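Zostura Community Help > Grippers and end effectors > Maintenance

Wrist camera drifts against the fingers, and the Pirkitz finger kit says it shouldn't

Asked 3 September 2019 | Viewed 1,836 times | 2 answers

We run a tabletop cell with more than one arm on it, and the right arm is the one that gives me grief. Two-finger gripper, wrist camera looking down past the fingertips. I changed the fingers in July for the Pirkitz kit, the flat angled sort, and ever since then the place where the software thinks the tips are and the place where they turn up has been wandering. Never by much. After a morning's work it is 2 mm out to the left, and if I leave it alone and come back after lunch it might be right again.

The kit leaflet says you can swap fingers without redoing the camera calibration. I didn't believe that when I read it and I believe it less now. The supplier says to run the Stolus auto-alignment routine every day. I have done that for a fortnight. It passes every time and the number it gives me changes every time, so I'm not sure what it is passing.

What I've tried so far:

Tightened the finger screws (they were fine).
Restarted everything, more than once.
Wiped the lens.
Ran the Stolus routine warm and cold. Different answers, both "OK".

My check is a round woven placemat that stays on the table. I open the gripper, go to a saved position just short of it, and look at where the rings come against the left fingertip. It's crude, I know, but it's the only thing in the cell that hasn't told me everything is fine.

Is there a proper order for doing this, or does everybody just rerun the routine until they like the result? I'd also like to know if there's any point in the Tripathi calibration plate. It costs a lot for a flat thing with dots on it.

Picture of the view with the gripper open is at the bottom of the page.

Answer 1
Accepted by the asker

I'd stop running the auto-alignment for now. All it does is move the numbers to suit whatever the hardware is doing at that minute, and if something is loose it will happily line itself up to the loose thing. A pass only means it found an answer.

Do the mechanical side first. Power off, arm supported, and push the camera bracket sideways with one finger. If you can feel it give, there's your problem. On ours the two small screws at the back had been done up over paint, and they felt tight with the key and still let the bracket rock. Scrape the paint off, clean the face, put them back with a drop of medium threadlock.

Then the cable. People always skip this one. If the camera cable is tied down hard near the wrist it pulls on the bracket every time the wrist turns, and it pulls a different way depending on where the arm has been. That would fit with yours going off in the morning and coming back after lunch. Leave a loose loop, and turn the wrist by hand through its full travel before you tie anything.

Only then look at the fingers. Close them gently on a strip of paper and see if it grips evenly along the tips. If one side lets go early, that finger isn't sitting flat on its carrier.

After that, calibrate once. I use 50 poses spread over the whole table, including the corners you don't like. Fewer will work but I stopped trusting the short version. Save the result, go to your placemat position, write down what you see, and check again at the end of the day. If it has moved, go back to the bracket and leave the software alone.

As for the leaflet, you can swap fingers without redoing the camera. What you can't skip is the tip offset, which is a separate setting, and I suspect whoever wrote it mixed the two up.

On the Tripathi plate: a printed pattern glued to a piece of flat glass has done us for a year.

Answer 2

Had same. Was the motor getting hot, ours read 55 degrees after a long run and the holder for the camera is plastic. Let it warm up before you calibrate. Or buy the metal holder but I wouldn't bother, we did and it was only a bit better.

Comment from the asker

Bracket moved when I pushed it. Not a lot, but it moved. Cable was tied too short as well, so I've done both and run the 50 poses. I'll give it a few weeks before I call it fixed – it has "come right" before. No view on the temperature yet. I don't have a reading I trust.
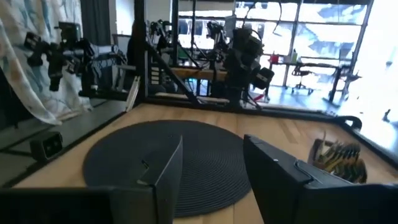
Right gripper open, short of the placemat. Left finger is the flat one.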